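Monday, a bit after four

Solveig passed on the Stalel claim bundle, the mattress treatment one. 41 claimants, all said to have had rashes or breathing trouble. I'm not convinced.

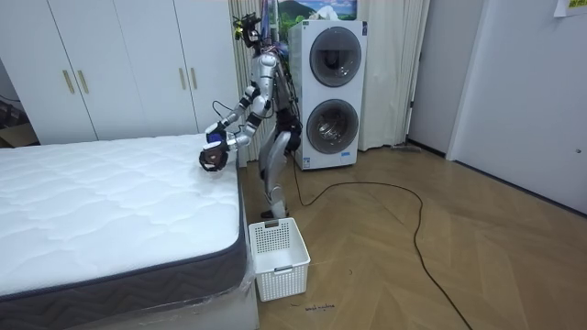 Only four have a doctor's note from before the advert ran. Flinthorpe's lab report covers one batch and doesn't say who picked it – ask Nuno. Exposure dates are mostly from memory.

Plivance say page 803 settles cause. Read it twice. It doesn't.

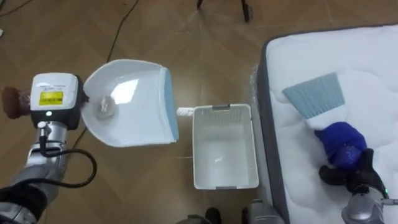
Dustpan with a small whitish clump in the scoop.

Natália to chase the batch records before we sign anything.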